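詰め合わせの仕分けに自動化が入ります。人の仕事はどう変わりますか

Waraporn Yimyam

はじめて投稿いたします。日本語は母語ではありませんので、読みにくいところがありましたら、お許しください。

私はZolenという小さい会社で、輸入のお菓子と飲み物を扱う班のまとめ役をしています。お客様は主に会社の休憩コーナーです。お店から集めた商品や、入れ替えで戻った商品が、買い物袋に混ざって届きます。それを分けて、調べて、次の箱へ入れるのが私たちの仕事です。扱う品目は今144種類です。

四月から、倉庫のほうにDrekierという自動仕分けの機械が入ることに決まりました。コンベヤーの上でバーコードを読んで、腕が品目ごとの箱に入れるものだそうです。会社の説明では「人は減らさない、仕事の中身が変わる」ということです。でも、中身がどう変わるのか、説明の紙には一行しか書いてありませんでした。同じ経験のある方に教えていただきたいです。

まず、今の作業を書きます。

1. 袋から出して、広げる
両手を袋に入れて、中身を確かめながら分けます。形はそろっていません。紙パックの飲み物、ふたの丸いカップ、平たい箱、やわらかい小袋が一緒です。箱は下に、つぶれやすいものは上に置くように新人に教えますが、届く袋はそうなっていないことが多いです。窓のところの白い台が広いので、いつもここで広げています。

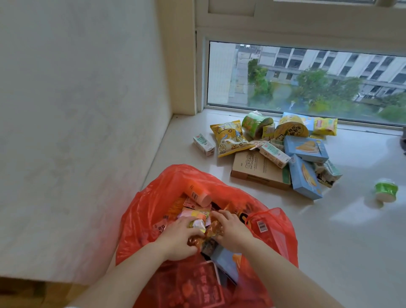
2. 品名と状態を見る
中国語の商品が多いですから、字を読める人がいると早いです。たとえば「生椰拿铁」はココナッツラテのことで、コーヒーの棚に入ります。字を読めない人は、絵と色で覚えています。同じような青い箱が何種類もあるときは、まちがいが起きます。包装がしわになっているだけか、破れているかは、指でさわって決めます。この判断は手順書に書いてありません。

3. 表に書く
品目と数を表に書いて、期限の近いものには印を付けます。慣れた人で、一日に60袋ぐらい進みます。

この三つのうち、機械がするのは2の品名の部分と、3の全部だそうです。1は人に残ります。中身が見えない袋の中から取り出すことは、まだ機械には難しいと業者の方が言いました。
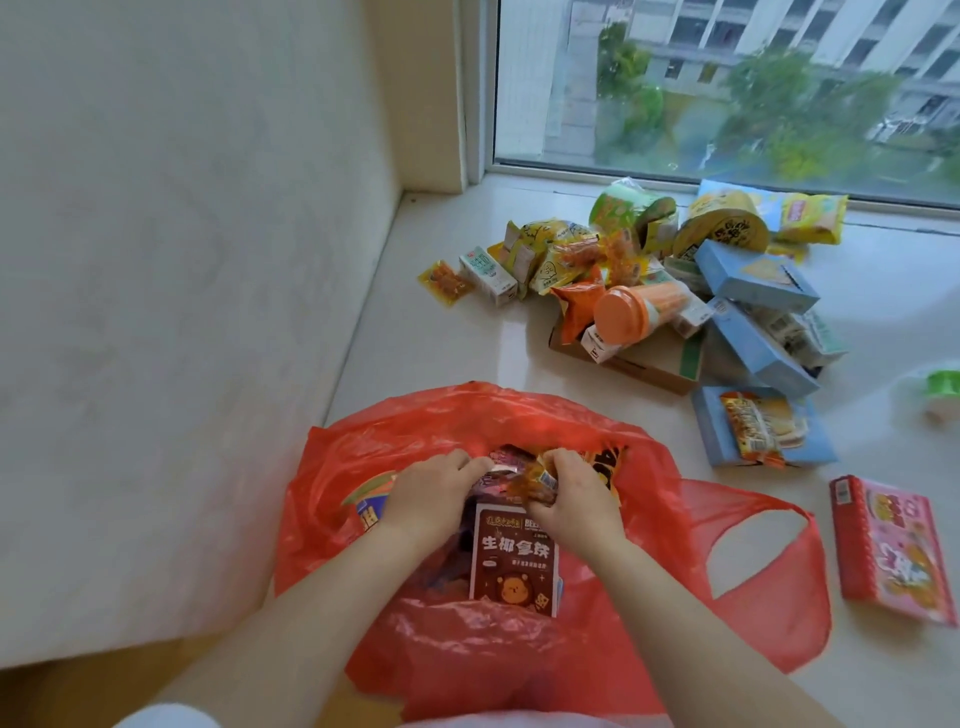
心配していること

一つ目は、速さです。今は、むずかしい袋が来たらゆっくりして、簡単な袋で取り戻します。機械に渡すようになったら、機械の速さに合わせて袋を開け続けるのでしょうか。

二つ目は、字を読める人のことです。班に二人いて、今はみんなに頼りにされています。品名を機械が読むなら、この二人の手当はどうなるのか、本人たちが気にしています。私から会社に何と言えばいいか、まだ分かりません。

三つ目は小さいことですが、話しながら仕事ができるかどうかです。今は並んで立って、「これは何ですか」「からい味のほうです」と聞き合っています。新しい人はこれで覚えます。

よろしくお願いいたします。

Manee Nuchit

はじめまして。私はBriltelの倉庫で、雑貨の返品を受ける仕事をしています。おととしから似た機械が入りましたので、私の職場で起きたことを書きます。機械の種類はちがいますから、そのまま当てはまらないところもあると思います。

速さについて。最初の一か月は、ご心配のとおりになりました。コンベヤーが空くと黄色いランプがつく設定で、みんながランプを見て急ぎました。急いで置くと商品が重なって、機械が読めなくて、はじかれた品物がまた人に戻ります。私たちは、はじかれた数を毎日ノートに書いて、班長と業者の方に見せました。多い日は106個でした。それから、人とコンベヤーの間に仮置きの棚を作ってもらいました。棚があると、人は自分の速さで開けて、機械は棚から取ります。Waraporn さんの職場でも、機械を置く場所の図面が決まる前に、この棚のことを言ったほうがいいです。あとから置く場所がなくて、うちは通路をせまくしました。

字を読める方について。機械がバーコードで読めるのは、登録してある商品だけです。新しい商品が来たとき、名前と写真と分類を登録する人が必要です。うちではこの仕事を「登録係」と名前をつけて、手当もつきました。名前をつけるまでは、ただの手伝いと思われていて、時間外にする人もいました。お二人の手当の話をするときは、「読む仕事がなくなる」と言われる前に、「登録の仕事がふえる」と、一週間に何品目新しく来るかの数字と一緒に言うのがよいと思います。

それから、やわらかい小袋は、台の上で曲がっているとバーコードが読めません。うちでは浅い皿に一つずつ平らに置いています。この皿に置く作業は、導入の計画に入っていませんでした。地味ですが、時間がかかります。包装が破れているかどうかも、さわって決めるなら人の仕事です。今のうちに、破れの見本を集めて写真に残しておくと、あとで業者と話すときに使えます。

話しながら仕事ができるかは、音によります。うちの機械は空気で吸うタイプで、音が大きくて、となりの人の声が聞こえません。新しい人には、朝、機械を動かす前に三十分、見本を並べて教えるように変えました。前のほうが自然に覚えられたと、私は思っています。

tana_oku

機械は便利ですよ。うちは表を手で書くのがなくなって、それだけで楽になりました。ログが月に2,000件以上たまるので、期限切れを探すのも検索で終わります。あまり心配しないほうがいいと思います。
手当のことは会社と話してください。

Waraporn Yimyam

Manee さん、tana_oku さん、ありがとうございました。

仮置きの棚の話は、とても助かりました。図面はまだ決まっていませんでしたので、倉庫の担当に話しました。場所は、柱の横なら取れるかもしれないという返事です。

登録の仕事については、二人と相談して、新しく来た品目をきょうから別の紙に書きはじめました。二人のうち一人は「登録より、今のように品物をさわるほうが好き」と言っています。登録係を一週間ごとに交代することはできますか。Manee さんの職場では、いつも同じ人がしていますか。

Manee Nuchit

交代しています。ただ、分類の決め方が人によって少しちがったので、迷った商品だけを書く共通のノートを作りました。最初の二週間は二人一緒に登録して、そのあとで交代を始めると、ちがいが早く見つかります。柱の横に棚を置くなら、台車が曲がれる幅があるか、先に測ってください。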